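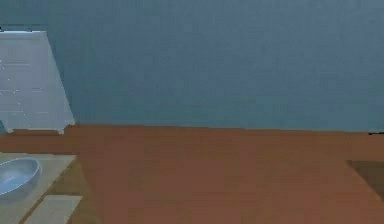
Simulation before purchase: how should the budget line be justified?

Search this board Advanced Go

Filed under: Equipment Planning > Capital Requests > Tabletop Automation

wornholm_facilities wrote:
Our department is preparing a capital request for two tabletop manipulator arms, to be placed in the Vestville teaching kitchen. The rendered layout at the top of this thread is the current draft of the work area. The purchasing office has asked whether the simulation license should be charged to the equipment line or to training. Guidance from members who have completed a similar request would be appreciated. The draft is due in October.

procure_desk_12 wrote:
In our institution, software required to specify equipment is charged with the equipment. Software used after acceptance is charged to operations. I would advise dividing the license on that basis and stating the division in the cover memo.

Siriwan_Labs wrote:
I must disagree with the previous reply. A divided license invites two renewals and two approvals. We placed the full cost under equipment for the first year and moved it to operations at renewal. The auditors accepted this without comment.

On the draft itself, the bowl and the two beige pads are all in the lower left, and most of the brown surface is open. If that is the intended working arrangement, a shorter arm may be sufficient. Reach is priced steeply, and the request should not pay for table area that will not be used.

wornholm_facilities wrote:
The arrangement is preliminary. The instructors wish to keep the remaining surface available for a second station. We had specified the longer Grendix arm for that reason.

bench_planner wrote:
Then the second station should appear in the draft before the request is submitted. A reviewer will see one bowl and a good deal of bare surface and will ask why the longer model was chosen. I would also ask that the tall white piece at the left be labeled. If it represents a fixed cabinet, its clearance must be stated. If it can be moved, please say so in the notes.

procure_desk_12 wrote:
I concur on the labeling. I do not concur that the longer arm requires a full second layout. A written statement of planned use has been enough in our reviews, provided that it is signed by the department.

Siriwan_Labs wrote:
That may be so for a single unit. For two units, our office required both stations to be drawn.

wornholm_facilities wrote:
Thank you. We will draw both stations, label the white piece, and place the license under equipment for the first year. The revised request will be posted to this thread under reference 1842 once the instructors have approved it.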